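About Kazmi

Teas, tisanes and a modest amount of opinion, from Kostthorpe
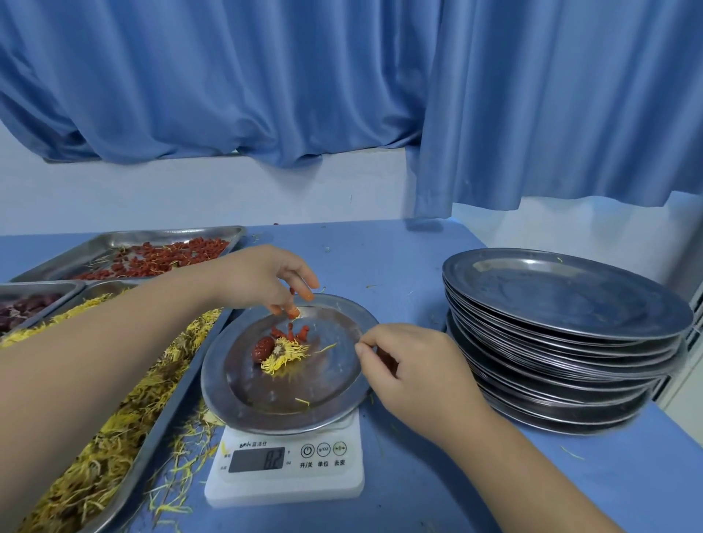 Kazmi began as a shelf. It was a good shelf, at the back of a hardware shop called Turkeck, between the hinges and the mouse poison, and for 2 years it was the only place in Kostthorpe where you could buy a tea that didn't come with a string attached. The hardware shop has gone. The shelf came with us and now holds the post.

The business belongs to Wojciech Bielecka, who trained as a surveyor and still paces out rooms when he thinks he's alone. He chose the name Kazmi from a list drawn up by his sister, and has declined to say what else was on it. We have seen the list. He chose well.

What we sell

There are 40 blends on the current list. A few are black teas of the sort your grandmother would recognise and your grandmother's dentist would regret. The rest are mostly flowers, fruits, roots and bark, sold by weight in paper bags. We put the ingredients on the bag in order of quantity, in type large enough to read without going to find your glasses.

Our best seller is Ikau, a blend of rosehip, orange peel and a little ginger. It was mixed by mistake when two orders were open on the bench, and we have been trying to make an equally good mistake ever since. Our worst seller is number 13, a nettle and liquorice affair that Wojciech drinks every morning. It will stay on the list for as long as he owns the shop. Last year it sold four bags, one of which was returned.

What we don't sell

We don't sell cures. People come in asking what is good for knees, nerves, damp and difficult husbands, and we tell them that tea is good for being thirsty. If something is wrong with your knee, please show it to a doctor. We've had to ask one gentleman to roll his trouser leg back down.

We also don't sell mugs with sayings on them. We did for one June and we are sorry.

The shop

You'll find us in the old seed merchant's on the corner, next to the bus shelter. The door sticks. Push at the bottom with your foot, as everyone else does, and ignore the sign that says Pull, which belonged to a different door. There are three chairs and a kettle, and you may try anything on the list before buying it, including number 13, for which there has never been a queue.

By post

Our paper catalogue goes out to 471 households, some of whom have asked for it. To join them, write to the shop with your name and address in capitals. Orders leave on the afternoon van if they reach us by noon. Postage is charged at what it costs us, and string is free.

We have no plans to open a second branch. Wojciech has paced out a few.

Page last altered 20 May 2005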